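Robotics Software Engineer, Two-Arm Manipulation
Brandov – Atthorpe office – Full time, on site

Brandov writes control and planning software for tabletop robot arms. We are hiring one engineer to work on the motion planner and the tools around it. The position opens in February.

What you will do

Maintain the planner that keeps two arms from reaching into the same space. It is written in C++ with Python bindings, and the collision checker needs the most attention.

Improve cube pose estimation from the fixed camera. The current version, Kokimton, works well on plain backgrounds and poorly when cloth is in view.

Look after the replay tool. We have 3,000 recorded runs, and 294 of them still fail to load after the last change to the log format.

What we ask for

Three years of work in C++ or Python on real hardware. Comfort reading someone else's controller code. Some knowledge of inverse kinematics and camera calibration. A degree is fine but not required.

The job is mostly software, though you will spend part of each day at the table. Test tasks use small objects such as colored cubes and towels.

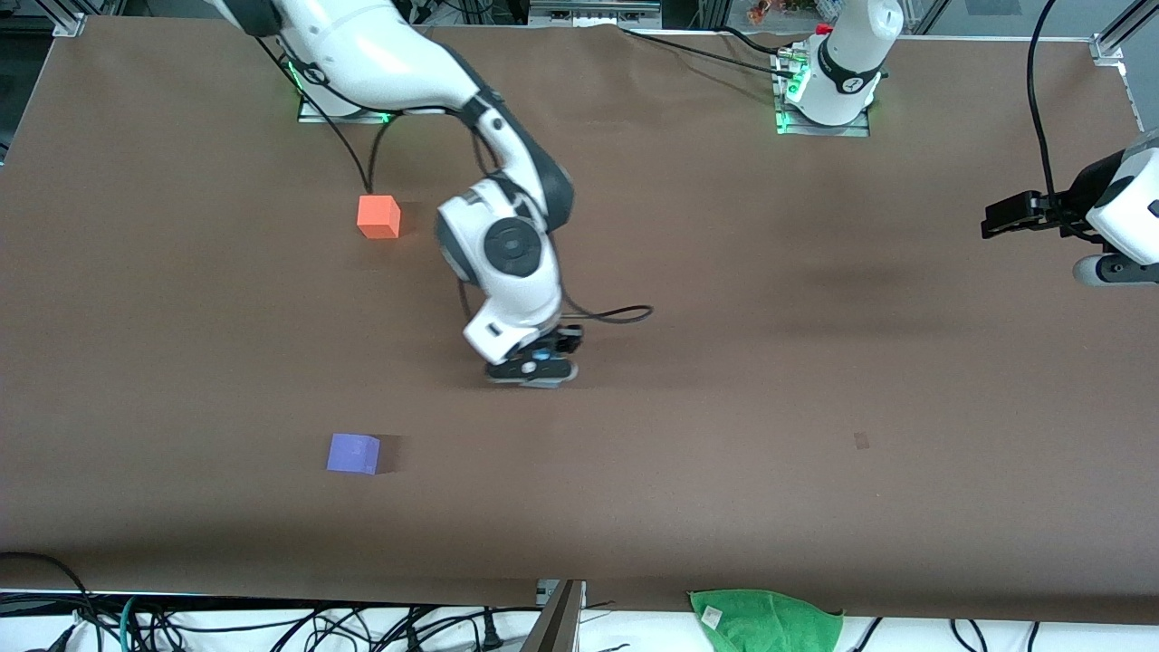

Woo-jin Seol: Most of my first month went into timing. The planner would give a good path for each arm, then one arm would start late and the path was no longer safe. If you like reading logs until you find the late message, you will like this job. If you want to train models all day, ask us about other openings – this one has very little of that.

How to apply

Send a resume and a link to code you wrote, or a short description if the code is private, by December 19, 2025. Put "Planner" in the subject line. Interviews are two calls and one paid day in Atthorpe.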